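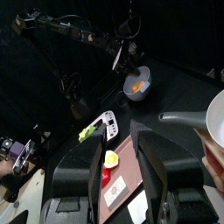

Two-arm tabletop station with the toy kitchen set, seen from the gripper of one arm.

Two-Arm Station Now Open to Member Laboratories

Lotbridge has added the Eltberg two-arm station to its equipment loan service. Member laboratories may reserve it from August for periods of up to 5 weeks. The loan includes both arms, the wrist camera, a black cloth work surface and a set of toy kitchen items, among them a bowl, a tray and a frying pan.

The station was under review at our Sorkton site during the spring. Staff completed 1000 pick-and-place trials and recorded 182 dropped items, most of them small, round pieces. Setup instructions were found to be clear. The cable guides were judged too short, and the supplier, Leite, has agreed to provide longer ones with each loan.

Requests should be sent to Deirdre Mac Carthaigh, Equipment Services. Introductory sessions are held every Tuesday at 10 a.m. and are required before a first loan.

Contact Equipment Services | © Lotbridge | Back to top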